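Cell Maintenance, Unit 6: Looking after a two-finger gripper with a wrist camera
Handout, revised 2 April 2025
Gøran Ekström

Read this before you touch the Clakeden cell. The binder on the bench was written by the people who sold it to us, and I disagree with parts of it.

1. Finger inspection
The binder wants fingers swapped every 600 hours. I don't believe in the number. We ran one pair to 1,049 hours and the tips still met square, and another pair was scrap at 225 after somebody closed them on a fixture bolt. Check the tips with a straightedge at the start of each lab and write down what you find. "OK" is not a finding.

2. Fasteners
Torque to the value on the card inside the cabinet door. Mark each screw with paint pen. Esko Kettunen swears by threadlocker here; I have drilled out enough screws to be against it. Ask him for his side.

3. Zeroing the stroke
Open fully, close on nothing, read the position. Do it 20 times, not once. The Skilleo software will report "calibrated" after a single pass, and it said the same thing last July with one finger mounted backwards. Treat that message as decoration.

4. Wrist camera
Clean the lens before you change any setting. Then check three things:
- both fingertips are in view, at a similar height
- the gap between them sits near the middle
- the view is sharp with the arm parked

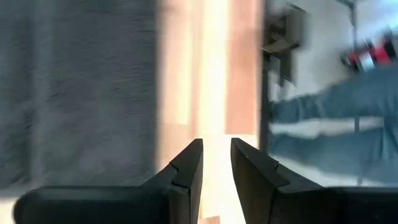

Sharp when parked says very little about sharp when moving. Motion blur smears the background while the fingers, which travel with the camera, keep their edges. Students see clean fingertips and sign off on focus. Shorten the exposure and look at the background again - and expect to need more light. A bright strip washed out to white is a separate fault, and auto-exposure will not always save you from it.

5. Paperwork
Log the hours, the zero readings and the exposure setting. Bondum's form has no box for exposure. Use the margin.

For next time: read the Hakala service note and bring one claim in it that you would want to test yourself.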